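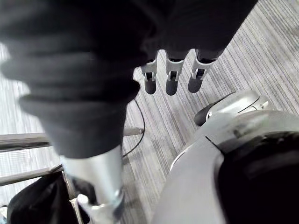 Arm and hand cell – pre-run safety checklist, with comments

Site: Lelto demo floor, carpeted bay
Checked by: Araba Zakaria
Second sign: Markos Tzanetos
Date: February 17, 2024
Sheet 2 of the Wadia set. Mark OK, FIX or STOP. Comments go under the line, not on the back.

1. Stop button reachable from operator spot
OK. Tested twice. Both times arm held position, no drop.

2. Operator and second person named on the board
OK. Board still had May's names under ours, wiped it.

3. Loose cloth near joints and fingers
FIX. Rule is no free fabric within reach of a moving wrist. Sleeves and covers get tied back or come off. Tie is not a knot – use the strap. Araba wants this one as a STOP next time, I agree.

4. Speed limit set for people in the bay
OK. Slow mode on, key out, key in Markos's pocket. Should be in the key box. Put it in the box please.

5. Shelf stock and reach

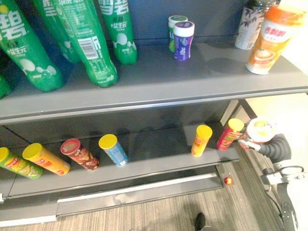

Reach limits for shelf work are still the old ones from Athanasiadis, and they were written for boxes. Round stuff needs its own line. Cans lying on their side on the lower shelf can roll when a gripper comes in next to them, same for the green bottles lying up top. Stand them up before a timed run, or write down that it's a clutter run so whoever reads the log knows. Anything on the carpet in front of the base gets picked up first, and that includes the little red ball. Marked FIX.

6. Feet and hands clear of the arm's reach
FIX. Tape line is worn off on the shelf side. Stand behind where the line was untill it's redone. Shoes count as feet, yes, I was asked.

7. Grip force on drinks and other thin packaging
OK with comment. Limit is set to 14 on the controller page, was 17 before the Clandent update. Don't raise it to save a slipping pick.

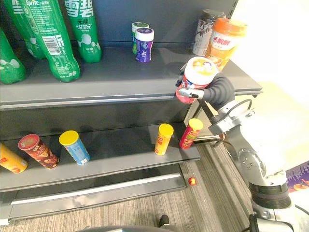 If the item slips, open, back off, start over. No hand under the gripper to catch it, ever. A dropped drink is a mop job, a hand in there is a report and a lost day. Full drinks only with the lid on. Spill kit is by the door – restocked, checked.

8. Cables
FIX. Go along every run by hand with power off. Looking for pinch, rub, pull at the connector. Slack is fine at a joint, not fine on the floor where somebody walks. Floor runs get a cover or get taped flat both sides. Check the loops after homing too, they move.
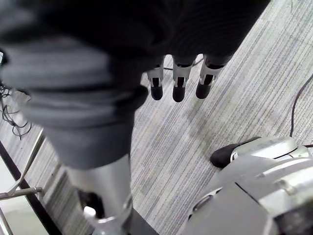
Same goes for stands. Feet flat, clamps tight, nothing hung on a crossbar that isn't on the drawing. Shake test by hand before power. If it moves, STOP, no trial run to see if its ok.

9. Fingertips and pads
OK. Wipe with dry cloth, no solvent. Look for splits. Spare set is in drawer 2.

10. Log started before first motion
OK. Run number 135. Write the start time before you press go, last week's was filled in after lunch and it showed.

Open items
3 cloth – Araba, before next power on
5 reach limits for round items – Markos to draft, Wadia to sign
6 floor tape – whoever gets here first
8 floor cable covers – ordered, tape for now

Result: no full speed until 3, 6 and 8 are closed. Slow mode only, two people in the bay.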